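3.2 Soft furnishings and household dust

Homes in Sarnville and Lolarside were visited once each in October. In every living room we sampled dust from fabric on the floor, from seating and from cushions, using the same nozzle and a fresh filter each time (Figure 2).

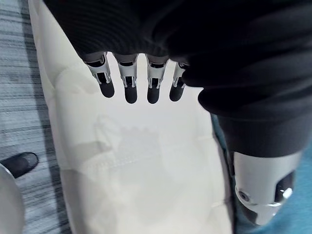
One householder in Lolarside told us that washing made little difference and that the dust was back within days. Others said much the same, so we recorded how often each item was washed. Covers washed monthly held up to 70 per cent less dust than covers that were never washed. Upholstered seats, which cannot go in a machine, were vacuumed for 300 seconds – longer than most people would spend on them. 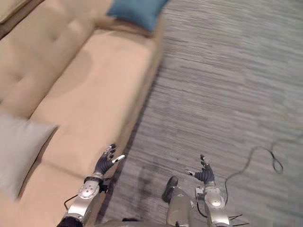
3.3 Cushions

Cushions gave the least consistent results. Filling mattered more than the outer fabric, and age mattered more than either. We left out 6 cushions whose age was not known.

Figure 2. Living room textiles: white fabric on the floor, a tan sofa with cushions, and a teal cushion. 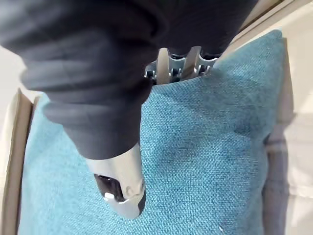

Replacing them every year would be wasteful, according to several people in Sarnville, who preferred to air cushions outdoors. We did not test airing. The Kostetti method, used for the mite counts in Section 4, needs a larger sample than a single cushion usually gives, so cushion dust was pooled by home before counting.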